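Work and Organizations, Unit 4
How a job gets cut into pieces
Handout, 2018-01-22

Read the Pratard chapter before you read this. If you read this first you will think you have understood the chapter, and the quiz will correct you.

1. What "division of labor" means
One person makes the whole chair, or one person makes the legs and never meets the seat. Most work sits between the two. The usual argument for splitting things up is speed: you get good at legs. The usual argument against is that you have to spend your life on legs.

2. The Mimard workshop
Our running case. Mimard began with 10 workers who each built a clock from start to finish. After the reorganization it had 57 workers and 130 separate tasks, plus a new kind of employee whose task was keeping track of the tasks. Output went up. So did the number of clocks that ran backward, a point the company history covers in one sentence.

Look at the wage table on the back. Who gained? The answer changes depending on whether you count hours, and last November almost 165 exam scripts did not count hours.

3. Three costs people forget
Handover: every time work changes hands, somebody waits.
Blame: with one maker you know whom to shout at. With 57 you hold a meeting.
Knowledge: the Barkar mill lost its only dye recipe when the man who mixed it retired. It had been in his head, and he took his head with him.

4. The MacLeod objection
MacLeod says the split was never about speed. Owners wanted workers who were easy to replace, and speed was the story told afterward. You don't have to agree. You do have to be able to say what evidence would settle it, and "it's obvious" is not evidence - I have a drawer full of essays that tried.

5. For next time
Pick a job you have done for money. List its tasks, then mark the ones you could teach a stranger in an hour. Bring the list, even if it's embarrassingly short. Mine was.

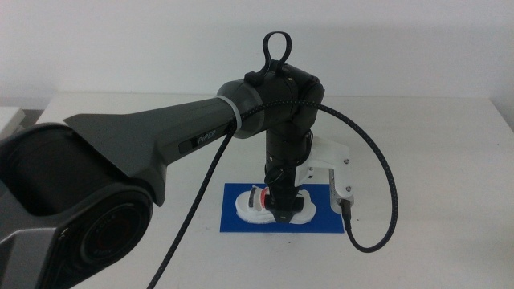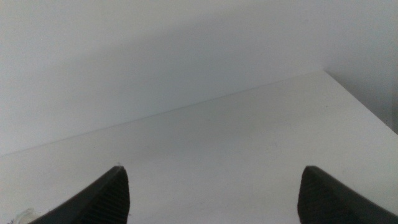
Fig. 4. Arm over a white table (first picture); two ribbed fingertips (second picture).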